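Chores, part 4: clearing up the toy kitchen

I have spent much of May on one narrow question: can a machine tidy a kitchen yet? The last three parts covered folding, wiping and a shop-floor packing job at Gritley. Sorting things into a colander sounds easier than any of them. It isn't much easier, and the reasons are dull ones to do with contact and viewing angle.

The rules are the same as before. One arm, one two-finger gripper, a white table with toy food and some ordinary kitchen things on it. The person running the test may reset the table between attempts but may not help during one.

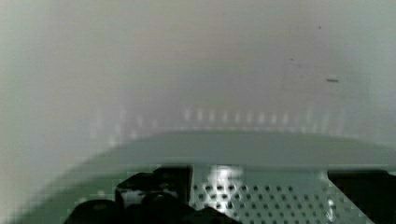 Wrist cameras are where I would spend money first. An overhead view tells the planner where a thing is to within a finger's width, which is fine for a plate and poor for a strawberry. The last stretch has to be done from the wrist, and the wrist view is often bad. Close in, you may get a pale haze, a curved band of soft green along the bottom and the two black halves of the gripper, and the software must decide from that how far it is from touching anything. Sigita Jaunzems, who wrote the approach code we call Anura, handles it by slowing the arm whenever image contrast drops below a threshold. It costs time on every approach. I still prefer it to the earlier version, which carried on at full speed and trusted the last good estimate.

The second problem is the food itself. Chips are thin, they lie across one another, and a gripper that closes on one will usually disturb its neighbours. Cables matter too. A loop of cable hanging from the wrist can drag over a pile and move it after the overhead view has been taken, so the plan is out of date before the fingers arrive.
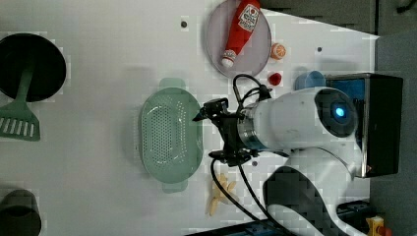

Gripper beside the colander, with the chips under the cable and the ketchup on its plate.

Tarmo Rimkutė argues that we should route the cables along the arm and stop writing code to cope with them. He is right, but most of the kitchens and workshops I get asked about will have worse clutter than a cable, so I want the planner to cope anyway. Kivi, our replanning module, now takes a fresh overhead view 2 seconds before contact and compares it with the old one. If a target has moved by more than 7 mm it backs off and starts again. 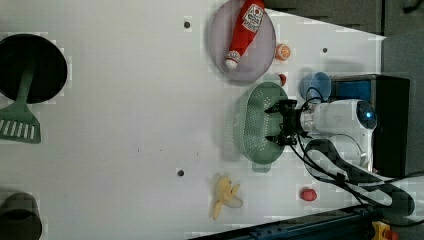
Backing off is safe but slow, and a person waiting for a clear table will not care why. For home use I would say no, not yet. For a bench where the same few items turn up in the same few places, I would say yes, with someone in earshot. The people at Grurkau want it for sorting returned parts, and I think that is a fair match.

Next on my list is the frying pan, handle and all.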